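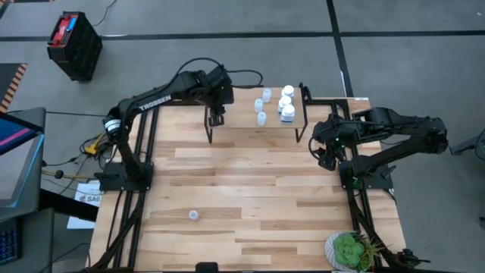
3.2 Collecting the demonstrations

Every example in the Cloninon set was produced by a person moving two arms by hand until the cups did what they were told. The task sounds like something one would give a bored child: take small translucent cups and white-lidded bottles, and move them between a low shelf and the tabletop in front of it. We picked it for that reason. An earlier plan involved folding shirts, and the less said about February the better.

The station (Figure 2) has one arm on each side of a wooden table, with the shelf at the back between them. Cups and bottles stand close together on one half of the shelf, which leaves a gripper very little room to be careless. A cup may also start an episode alone on the tabletop. The potted succulents near the front corner take no part in the task. They do give the policy something to ignore, and it took longer to learn this than we would like to report.

Figure 2. The collection station, with cups and bottles on the shelf and one cup on the table.

Three operators shared the work: Solveig Sandberg, Tarek Belhaj and Deisy Ayala. Each was given a written start layout, set the objects out to match it, and recorded one attempt. The layouts were drawn by a script, Skindero, which has no sense of how annoying it is to reach the rear bottle when the front one is in the way. Operators were free to choose which arm to use and in what order to move things. We had hoped this would give us variety. It gave us three people with firm habits. Ayala cleared the shelf from the front, Belhaj started with whatever was hardest, and Sandberg used the left arm for nearly everything, including objects that sat next to the right one.

We recorded 400 episodes. Of these, 189 were kept as clean successes and 179 were kept with a mark showing that the operator had dropped, nudged or missed something and then put it right. The remaining 32 were thrown out, mostly for camera dropouts, plus a short run from one Saturday when the two arms were logged under each other's names.

We had meant to discard the marked episodes as well. Elvira Villanueva argued for keeping them, on the grounds that a policy raised only on perfect grasps has no idea what to do after a bad one, and that bad ones were what it mostly produced. Section 5 shows she was right, a point she has raised since.

Labels were added after recording by Kastriot Leka, who did not operate the arms. Where the outcome was unclear, such as a cup standing partly over the shelf edge, a second person watched the episode and the stricter label won.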